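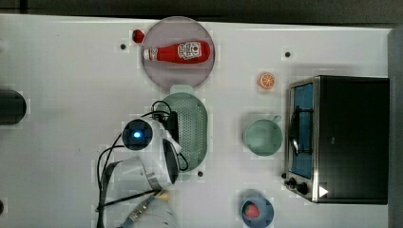
Zomari to open summer season at Vernov Hall with new album played in full

The five-piece band Zomari will open the summer season at Vernov Hall this June, and they will play their third album, Costa, from the first song to the last. The concert is on a Sunday and starts at 7:30 in the evening. Doors open one hour earlier.

It is the first time the band plays in the city since the spring of last year, when they were the support act for a bigger name and had only 20 minutes on stage. Many people in the audience that night had come for the main act and did not know them. By the end of the short set the front part of the room was full, and the record table in the lobby sold all the copies of the second album that the band had brought with them.

Costa was recorded in the winter in a former boat shed on the coast, and you can hear the room on it. The drums are far away, the voices are close, and between the songs there are small noises that another producer would probably have removed. The album has nine songs and lasts a little under 50 minutes. The longest one, "Foleo," takes up most of the second side of the record. It begins with a single accordion note, which is held so long that at first I thought my player had stopped working, and after that the two guitars come in, one after the other, with the same short melody in different speeds.

The band has said in the notes to the album that "Foleo" was never meant for the stage. They played it only one time in front of people, at a private evening for the friends who had helped with the recording, and they were not satisfied with the result. For the Vernov concert they have written a new arrangement with a small string group of four players. The string players will also take part in the opening song and in the last two.

Those who know Zomari from their first record may need some patience. The early songs were quick and loud, made for dancing, and the brass was in front of everything. On Costa there is almost no brass. The trumpet appears in two songs, both times with a mute, and the singer has moved to a lower and quieter way of singing. I missed the old energy during the first half of the album, especially in the third and fourth songs, which are too similar in tempo. The second half convinced me more. "Foleo" is the best thing they have recorded until now, and the short song that follows it, only voice and upright piano, is nearly as good.

The older songs will not be forgotten. After the intermission, the band will play a second set with music from the first two albums, and the trumpet player will then have more to do. The hall has not published the list of songs for this part. The group has the habit of changing it on the day of the concert, sometimes even between two songs – at a festival last summer they started one number, stopped after a few bars and played a different one.

The concert was first planned for the small room of Vernov Hall, which has 202 seats. These tickets were gone on the first morning, and the hall decided to move the evening to the main room. There the capacity is 900 when the floor is left without chairs. For this concert the floor will have chairs in the back half, and the front half will be for standing. By the beginning of this week, 571 tickets had been sold, including those for the small room. People who bought a ticket before the change do not need to do anything. Their tickets are valid for the main room, and they can choose freely between sitting and standing, but the seats are not numbered.

The balcony will stay closed at first. It will be opened only if the floor sells out, and in that case the hall will announce it on its website and at the box office.

Some regular visitors have asked whether such quiet music can work in the big room, where the sound is sometimes hard and the bar at the back can be noisy. The hall has answered that the bar will be closed while the first set is played and will open again for the intermission. Heavy curtains will be hung on both side walls, the same ones that were used for the chamber music evenings in the fall. They made a clear difference then, at least from the middle of the floor. Under the balcony the sound was still a bit dull – if you have the choice, go farther to the front.

There will be no support act. The first set begins at 7:30 without an introduction, and the doors to the room will be closed during the opening song, which lasts seven minutes. Anyone who comes late must wait in the lobby until it is finished. The intermission is planned after "Foleo" and the piano song, and the whole evening should end shortly before 10:15, in time for the last trams in both directions.

Costa is already out on vinyl and as a download. The CD version was delayed at the factory and is expected a few days before the concert. The band will bring copies of all three albums to the hall, together with a printed booklet with the lyrics in the original language and in English. The translation was made by the singer. It is quite free in some places, but it reads well, and for "Foleo" it includes one verse that was left out of the recording.

After Vernov, Zomari will continue with a short tour of smaller rooms, mostly without the string group. The dates for this tour are not final.

Tickets are available at the box office of the hall, which is open in the afternoon from Tuesday to Saturday, and on the website. Students pay half price at the box office if they show a valid card. Children under 12 enter free with an adult, but they also need a ticket, and this must be reserved before the day of the concert.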